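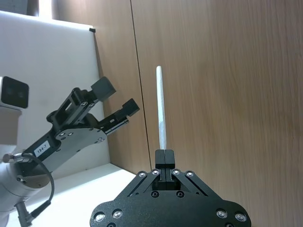 Folie 1: Der Becher, der Deckel, der Halm

Guten Morgen. Kurz warten, bis hinten die Tür zu ist.

Einstieg ohne Begrüßungsfloskeln. Frage ans Publikum: Wer hat heute schon aus einem Becher mit Deckel getrunken? Hände zeigen lassen. Dann: Wer davon mit Strohhalm? Erfahrungsgemäß gehen da viele Hände wieder runter, und genau darüber will ich reden.

Mein Vortrag steht im Programm unter "Der richtige Halm für den Becher zum Mitnehmen". Den Titel hat die Tagungsleitung in Prarnport vorgeschlagen. Ich hätte ein Fragezeichen dahinter gesetzt.

Folie 2: Was uns versprochen wird

Anlass war der Katalog von Floltulus, April-Ausgabe. Darin steht der Satz: "Der Halm macht den Becher erst komplett." Langsam vorlesen. Pause.

Ich betreibe selbst keine Kette, ich berate kleine Cafés beim Einkauf. Wenn mir jemand sagt, ein Produkt sei ohne ein zweites Produkt nicht komplett, dann frage ich zuerst, wer das zweite verkauft. In diesem Fall: derselbe Anbieter. Das beweist nichts, aber es macht mich wach.

Die drei Behauptungen aus dem Katalog kurz nennen: weniger Kleckern, höheres Tempo an der Theke, zufriedenere Gäste. Zu keiner davon stand eine Quelle dabei. Ich habe nachgefragt und eine Broschüre bekommen. In der Broschüre stand der Katalogtext.

Folie 3: Der Handgriff

Jetzt zur Praxis, die in solchen Texten immer fehlt. Einen Halm in einen Deckel zu stecken sieht leicht aus. An der Theke hat man aber meistens nur eine Hand frei und jemand redet einen dabei an.

Ablauf vormachen, Becher und Halm liegen rechts am Pult bereit:

Becher auf eine ebene Fläche stellen. In der Luft halten geht auch, kostet aber öfter mal ein Hemd.
Deckel ringsum andrücken, erst dann der Halm. Wer es umgekehrt macht, drückt den Deckel auf einer Seite wieder hoch.
Halm weit oben fassen. Das untere Stück geht ins Getränk und gehört nicht zwischen die Finger.
Schräg ansetzen ist in Ordnung, er richtet sich beim Durchschieben meistens noch etwas auf.

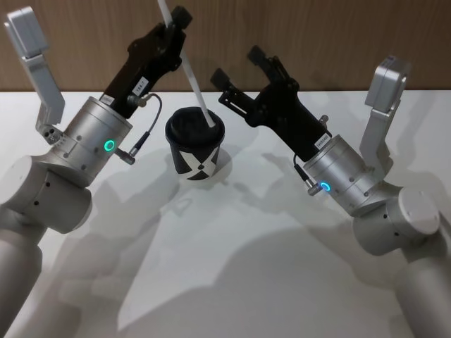

Zurück zum Tempo. Angeblich ist man mit Halm schneller, weil der Gast den Deckel nicht mehr selbst zurechtrückt. Ich habe das im Café Jovell an einem Vormittag mitgestoppt, schlicht mit der Uhr am Handgelenk. Mein Eindruck: Der Halm spart dem Gast einen Griff und gibt ihn dem Personal. Die Arbeit ist danach immer noch da, sie wird nur anders bezahlt.

Falls jemand ruft, ein Vormittag sei keine Studie: Stimmt. Sagen, dass ich das auch nicht behaupte. Freundlich bleiben.

Folie 4: Zahlen aus dem Lager

Rahman, ein Betrieb mit zwei Theken, hat mir die Verbrauchsliste für eine Woche überlassen. Ausgegeben wurden 800 Becher mit Deckel. Dazu gingen 497 Halme weg. Klingt nach einer klaren Nachfrage.

Nur lagen die Halme in jener Woche offen neben der Kasse und das Personal steckte sie ungefragt hinein. In der Woche darauf hieß es: nur auf Wunsch. Da waren es 66.

Pause. Zahl stehen lassen, nicht sofort weiterreden.

Ich weiß natürlich, was man dagegen sagen kann. Vielleicht war das Wetter kühler, vielleicht haben weniger Leute Kaltes bestellt. Die Liste trennt leider nicht nach Heiß und Kalt. Wer das in seinem Betrieb genauer führt, bitte nachher zu mir kommen, das würde mich wirklich interessieren.

Folie 5: Wo der Halm bleibt

Damit keiner denkt, ich wolle ihn abschaffen. Manche Gäste brauchen einen Halm, um überhaupt trinken zu können, und die sollen nicht darum betteln müssen. Griffbereit halten, ohne Theater herausgeben. Auch bei dickeren Getränken lasse ich mit mir reden.

Für alles andere: fragen. "Mit Halm?" sind zwei Wörter.

Und beim Nachbestellen misstrauisch sein, wenn die kleinste Packung plötzlich 300 Stück hat und der Rabatt erst bei der dritten anfängt. Im Lager werden die Kartons gern feucht oder gequetscht, und dann wirft man weg, was man so günstig eingekauft hat.

Falls Zeit bleibt: Frage nach den Deckeln mit Trinköffnung aufnehmen. Dazu habe ich noch keine feste Meinung. Die Muster stehen auf dem Tisch am Ausgang, bitte anfassen, auf- und zudrücken und mir sagen, welche nicht halten.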